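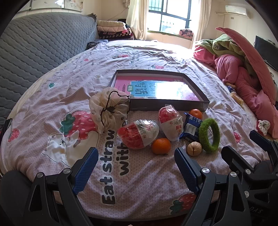 Reading time: 7 minutes

Filed under: Home Storage / Small Items

Sorting on a soft surface: the shallow container method

By Joris De Graaf

The July update of the Plarov storage sheet will carry a revised section on beds. The current text tells readers to clear the bed first and sort on a desk or floor. Most letters we get describe the opposite practice. Things from pockets, school bags and shelves are put down on the bed, and they stay there until someone wants to sleep. The revised section accepts the bed as a work surface and sets out how to use it. A short version follows for the 1,806 households that take this newsletter.

Surface

A mattress under a sheet is level only until something is placed on it. Weight makes a dip, and small round things move toward the dip. Wrinkles in the sheet act as low barriers and also as hiding places. A printed sheet adds a second difficulty. On the pink one at the head of this item, strawberries, bears and lettering compete with whatever has been laid on top, and a red and white egg capsule is not far in color from a strawberry print. Flat, small and pale objects are the ones most often missed on fabric of this type. Pull the sheet tight before starting, or lay a plain towel over the work area.

Container

One shallow, open container goes in the middle of the bed. Low walls are preferred. Deep boxes get filled without being sorted, and the bottom layer is then forgotten. A gift box lid, a serving tray or a drawer insert will all do. The base should be stiff enough that the container can be lifted with one hand at each end while holding a book and some fruit.

The bed section in the old sheet recommended the Pitel drawer insert by name. We have dropped the recommendation. The insert is a reasonable product, but its inner ribs divide the floor into lanes, and a child's workbook will not lie flat across them. Timmermans makes a plain version without ribs. Any lid of similar size performs the same job.

Order of loading

Flat goods go in first. A workbook or board placed face up covers the floor of the container and gives a firm, smooth base. It also keeps the book itself from being bent under a knee. In the first picture the pink book is already in the gray box, and we suggest starting from that arrangement.

Heavy round goods are second. Place them near the center. A tangerine on a glossy cover will travel if the container is tipped, so keep the container level when carrying it.

Light packets are third. Lean them against the round goods, where they work as wedges. Packets with a barcode or printed date should go in with the print up if the contents are to be checked later.

Soft goods are last, or are left out entirely. A sheer scrunchie with ruffles takes up more room than its weight suggests and catches on stems, zippers and bag ties. It belongs with the hair things. If no place for hair things exists, a hook inside the closet door is enough.

Wrapped toys

Egg-shaped capsules in crinkled wrap are awkward in every system we have tried. They roll, they do not stack, and children object when they are opened for storage. Two of them can stand against the wall of the container during sorting. For longer storage use an egg carton with the lid removed. It is free and the fit is usually close, although larger capsules need the flat tray type from a market stall.

Leave the wrap on until the owner has been asked. Once opened, the wrap goes straight in the trash - do not set it aside on the bed, where it will blend with the snack bags.

Food

Food is sorted in the same container for convenience, but it must not end its journey there. Fresh fruit goes to the kitchen on the first trip. Nuts in the shell may wait. Wrapped candy and crackers go to the snack drawer. A plastic bag with a drawstring should be closed before it is lifted, and it is best stood upright against a side wall.

Two points on fruit in bedrooms. Spiky or rough-skinned fruit should be set down on a hard base and never straight onto a sheet with open-pattern fabric, where the skin can snag. Citrus should not be left on printed paper overnight.

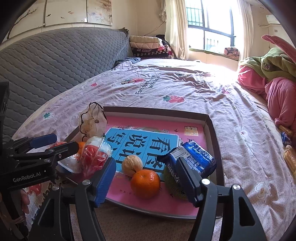 Can the same tray be used for food and school materials at one time?

It can, for the length of one sorting session, provided the food is dry on the outside or wrapped. Wipe the book cover afterward and do not store the two together.

Overflow

A container is full when its floor is covered. Anything added after that sits on top of something else and will have to be moved again. In the second picture the brown tray holds fruit, a walnut, a bag of red candies and a blue snack packet on a pink board, while a golden cracker pack and a small blue wrapper lie on the bed outside it. Packs left outside are acceptable. Make a second load of them after the first has been carried away.

Clothing is treated as a separate job. Jackets and garments bunched at the side of the bed should be hung up or folded before the container is brought in, and if there is no time for that, they should at least be moved as one bundle to a chair. Check the pockets at that stage. Sorting is slowed considerably when a new supply of wrappers and coins arrives halfway through.

Carrying and unloading

Unload in the reverse order of loading. Packets come off first, then the round goods, then the flat goods. Walk the kitchen route before the bookshelf route. The empty container goes back to a fixed place - under the bed is suitable if the gap is larger than the wall height.

The labels in the revised section follow the Marka scheme used elsewhere in the sheet: F for flat, R for round, P for packet, S for soft. Readers with the older letters on their shelves do not need to change them. The printed chart has one correction to the shelf table, where the entries for S and P had been switched.

Measurements of containers that fit under low bed frames are still wanted. Please give the outside height, including any lid.

Plarov Household Newsletter | Contact the editor | Manage your subscription | Back to top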